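3.2 Instrument upkeep and cable tension

Published accounts of two-arm suturing cells say a great deal about control policies and very little about who tightened what, and when. We doubt that results from such cells can be compared without that record. Our own cell, assembled at Mustmont by Melati Hartono and Darcy Sheehan, is covered in Figure 4.

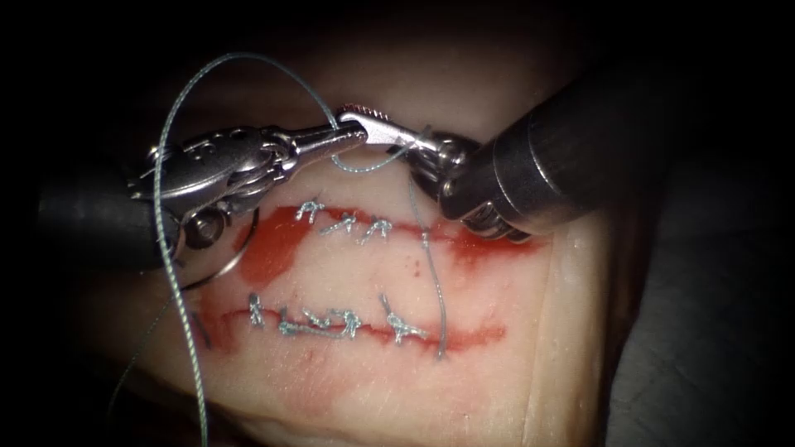

Figure 4. Both instruments holding the suture thread above a practice pad with two incisions.

The supplier's manual allows 700 grasp cycles between tension checks. We found no evidence behind that number and did not adopt it. Each wrist was checked after 158 cycles, and again after any collision with the pad mount. The procedure took 35 minutes per arm, mostly spent reseating cables on their pulleys.
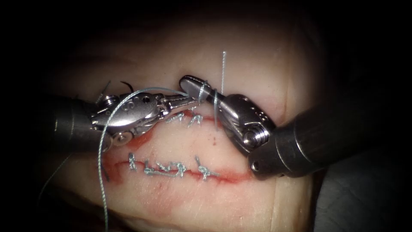 Whether the extra checks improved anything is harder to say. Jaw alignment drifted less than before, but we had also changed the thread and the operator in March, and the log kept by Murray Hollis does not separate these effects. Of the 6 wrists in rotation, one drifted whatever we did to it. We withdrew it without learning the cause. 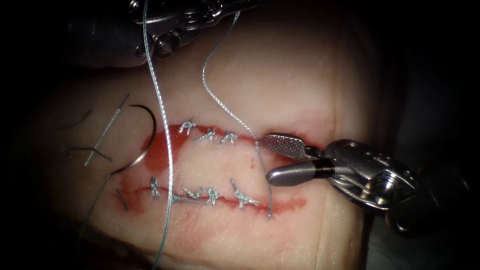
Can a worn wrist be corrected in software?

Only in part. An offset table hides steady error, but slack in a cable changes with load and direction, and our offsets had to be measured again after every retensioning.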